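Rail freight: Cudley shuttle moves to a daily departure in November

The container shuttle between the port of Cudley and the inland terminal at Sisinby will run every day from November, up from three departures a week. Broltow, which operates the service, confirmed the change to its customers last month and has opened bookings for the extra trains.

The service has been running full in the inland direction for most of the year. Importers who had been told to expect a slot within two days of discharge were often waiting five or six, and several of them went back to trucking the boxes themselves. Broltow says daily departures should bring the wait down to one day for standard dry containers. Refrigerated units will still need to be booked ahead, as only part of each train has power connections.

Departure from Cudley will be at 9:40 p.m., which is later than the present 7:15 p.m. The new time was requested by the port terminal, where the evening shift change has regularly held up loading. Arrival at Sisinby is planned for 4:30 a.m., and containers will be available for collection from 6 a.m. Drivers who now collect in the early afternoon will need a new time slot. Existing slots will not be carried over automatically.

The return train leaves Sisinby at 2 p.m. Cut-off for export containers is 11 a.m. on the day of departure, and 9 a.m. for hazardous goods. The cut-off for empty containers stays at noon, but they will be loaded last and may be held over to the following day if the train is full.

Longer siding at Sisinby

The timetable depends on work at the Sisinby terminal that was finished over the summer. The main loading siding is now 400 meters long. Trains previously had to be split on arrival and handled in two parts, with a locomotive tied up for much of the morning. They can now be worked in one piece in most cases, and the second crane no longer has to wait for the first half to be pulled clear.

Broltow has leased additional wagons for the service, bringing its fleet on the route to 154. All of the added wagons can take 45-foot containers. Shippers using that size had been limited to a handful of positions on each train, and these were usually taken by regular customers.

Storage is a different question. The yard at Sisinby has room for 2000 containers and was close to that figure twice in the spring, mainly because of empties that shipping lines were slow to reposition. The terminal has since shortened the free period for empties from seven days to four. Loaded import containers keep their five free days. Daily storage charges after that are unchanged until the end of the winter, when the tariff is due for review.

Rates

Base rates for the shuttle are not going up with the new timetable. The energy surcharge continues to be set each month and will be published on the 16th for the month ahead, in place of the last working day. Customers had complained that the old date left them no time to pass the surcharge on in their own quotes.

A discount will apply to export containers on the weekend trains, where Broltow expects the most spare room. It will be taken off the invoice and does not need to be requested. It does not apply to empties or to containers booked under an annual volume agreement.

Road haulers have mixed views of the change. Those based near Sisinby expect more short local runs and steadier work for their drivers. Others point out that the approach road to the terminal is already slow before 8 a.m. and that an early train will put more trucks on it at that hour. The terminal plans to open its second gate lane at 5:45 a.m., although only for trucks with a confirmed slot. 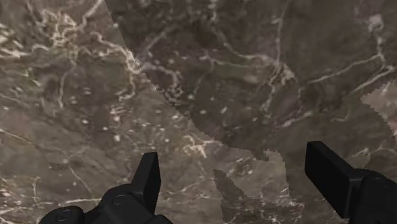 T. Chiriac

Bookings for the new departures go through the same portal as before. Customers who send their bookings by e-mail can continue to do so until the end of the year, but confirmations will be slower and late changes will not be accepted by that route. The train reference will have a new format with the departure day at the end, so anyone who feeds the reference into their own system should check that the field is long enough.

Customs documents for import containers must be in place before loading at Cudley. Containers without them will be left for the next train and port storage will be charged to the party that made the booking.

The track owner has announced overnight maintenance on the southern part of the line later in the winter. Broltow expects to divert the shuttle on those nights, adding two hours to the inland trip. Dates will be sent to customers once they are confirmed, and collection slots on the affected mornings will start at 8 a.m.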